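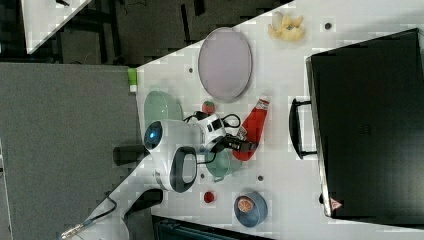
Setting Up and Clearing a Play Kitchen Table

Nunport Learning Center, Early Years Rooms
Last revised 2023-01-21

This guide applies to all rooms that keep a play kitchen set on a shared table. Staff should follow the steps in order at the opening and close of each session. Setup normally takes one person 30 minutes, including the check of the food pieces.

What the set contains

Each Dinsa set is made up of dishes, a mug, a colander, a ketchup bottle and toy food. Fruit pieces, including the banana and the strawberries, are kept with the dishes and are issued with them. Larger items such as the toy oven are stored separately and signed out under shelf code 1814. Pieces from different sets may be mixed on the table but must be sorted again before they are returned.

Preparing the table

1. Wipe the tabletop with a damp cloth and mild soap, then dry it. Pay attention to the small holes in the surface, where crumbs and modeling clay collect. A dry cotton swab will clear them.

2. Put out the flat pieces first. Plates should lie flat, with enough space between them for a child to set down a cup or a bowl.

3. Add the bowls and the mug. If the session includes sorting by color, choose dishes in clearly different shades, for instance a blue bowl and a gray or lavender plate.

4. Place the food last. Pieces may go directly on the table or in a bowl. An orange half sits well in a small bowl and is easily lost elsewhere.
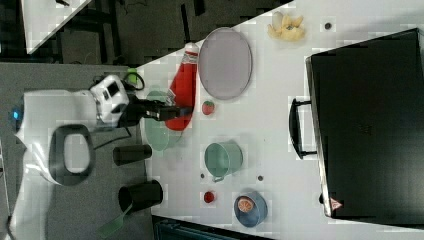 5. Lay the ketchup bottle on its side for younger groups. Older groups may be asked to stand it upright as part of the activity.

6. Walk once around the table and move any piece that is likely to be knocked to the floor.

Running the activity

The standard activity is to set a place for one diner. Ask the children to choose a plate, then a cup, then something to eat. When this has been done, ask them to put the fruit in the colander, as if it were to be rinsed, and then to move it to the plate. The colander should be left where it can be reached from more than one side of the table. Groups that finish early may set a second place.

Water is not used at the table. Rooms that wish to include real rinsing should book the wet area.
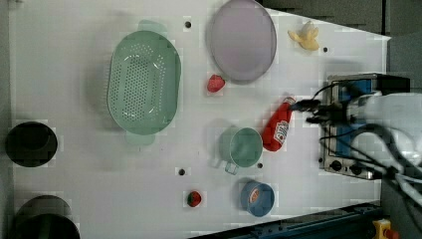
May the colander be used to store the strawberries between sessions?
Small food pieces should go back in the lidded tub. The colander is open at the top, and pieces left in it tend to be carried off with the dishes when the shelf is tidied.

Clearing and washing

Collect the food before the dishes. Strawberries are the pieces most often missing at the end of the day, and staff should look under plates and behind larger items before recording a loss. Losses are entered in the Akodex log, with the room name and the piece.

Wash plastic dishes by hand in warm water. Rinse the colander from the underside so that anything caught in the holes is pushed out, and stand it on its edge to drain. Ceramic pieces are washed separately and dried with a towel.
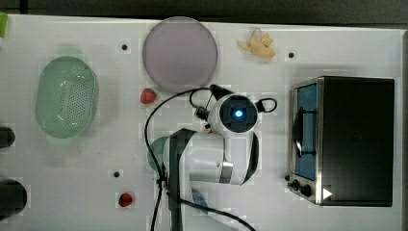

Toy ovens and other large pieces are wiped with a cloth and are never placed in the sink. Doors and trays should be dried before the piece goes back on the shelf. Any item with a cracked edge is to be set aside and reported the same day.

Full sets are inspected every June. Replacement pieces may be requested from the Akau storeroom using form 3000.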